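Pesquisar no site
Buscar
Digite o termo e tecle Enter

Relatório de andamento: recuperação de móveis usados, unidade Hildale

O convênio com a Hakala cobre a coleta, o reparo e a entrega de móveis a famílias recém-alojadas. Desde o último relatório entraram 533 peças no depósito e 326 já foram entregues. As demais aguardam reparo ou transporte.

1. Reparo
A equipe de Mawuli Acheampong concentrou-se em gavetas e portas. A maior parte dos atrasos vem de ferragens fora de medida, sobretudo puxadores antigos. Compramos um lote na Bundberg e devolvemos parte dele por diferença na rosca. A penteadeira branca de borda recortada continua na lista de acabamento.

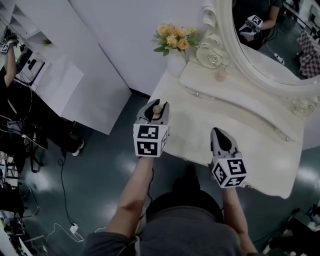 2. Transporte
O caminhão ficou parado 10 dias para troca da embreagem. Arif Siddiqui reorganizou as rotas e passou as entregas de Holtitz para o domingo, com veículo alugado. O custo extra foi lançado em serviços de terceiros e cabe no saldo da rubrica.

3. Formação
O curso de marcenaria básica tem 10 inscritos. Benjie Samonte dá as aulas de colagem e encaixe; a parte de verniz foi adiada até a instalação do exaustor.

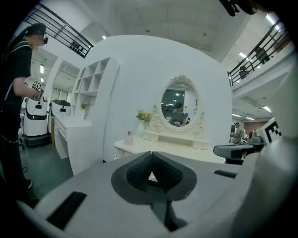 4. Pendências
Falta o laudo elétrico do galpão, pedido duas vezes. Solicitamos autorização para remanejar a sobra de embalagens para ferragens. A prestação de contas segue em dezembro, assinada por Lakmal Amarasinghe.

Itens recentes
Relatório anterior: unidade Holtitz
Como doar um guarda-roupa desmontado
Tabela de rotas de coleta
Edital para compra de ferragens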